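4.2 Household storage and the timing of food purchases

The second part of the study looked at how households keep dry and packaged food at home, and whether the way it is kept has any bearing on how often it is bought again. Earlier work on grocery habits has tended to rely on receipts. Receipts record what enters the home and say little about what is already there. We therefore asked participants in Neltia and Tilance to complete a cupboard diary over eight weeks, beginning in April, alongside the purchase record described in Section 3.

A total of 285 households returned diaries that could be used. Each household noted where packaged goods were stored, whether the package had been opened, and who in the home had last checked the supply before a shopping trip. Entries were coded by two readers working separately, and differences were settled by discussion (Galindo and Usmani 2). Households that moved during the diary period were left out of the analysis.

Storage was sorted into four types: closed cupboards, open shelves, pantries with a door, and mixed arrangements. The last of these proved the hardest to code. Many participants kept breakfast foods in one place and snack foods in another, and several changed the arrangement partway through the diary without saying so. Where a change could be dated from the entries, the household was counted under the type it used for the greater number of weeks.
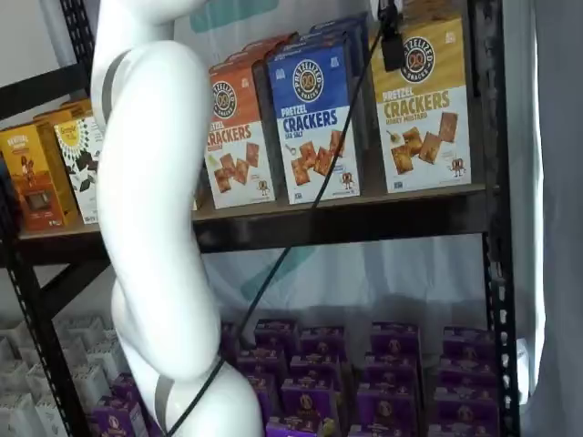 Figure 7. Packaged food and open shelving.

Households with open shelves reported fewer duplicate purchases of crackers, cereals and similar boxed goods than those using closed cupboards. The difference was clearest in homes where more than one adult did the shopping. In single-shopper homes the type of storage made little difference, and diary comments suggest that these participants relied on memory whatever the arrangement. "I know what I have," wrote one respondent in Tilance, who nonetheless recorded the same brand of rice on three trips in a row.

Opened packages present a separate problem. Participants did not agree on when an opened box ceased to count as supply. Some treated it as finished once it was less than half full; others went on listing it until it was thrown away. We have reported opened and unopened packages separately for this reason, and readers should be cautious in comparing our totals with those of studies that combine the two.

Colour and labelling were mentioned more often than we had expected. Respondents described looking for a familiar box at a glance and assuming the item had run out when the box was not in its usual place – a habit that appears in the diaries of all four storage groups. Decanting food into plain jars was favoured by a small group, mostly in Neltia, who otherwise behaved much like the rest of the sample.

The diary method has limits. Participants who write down the contents of a cupboard each week may organize it better than they otherwise would, and entries grew shorter towards the end of the period. Section 4.3 considers the shorter entries in more detail and sets them against the purchase record for the same weeks.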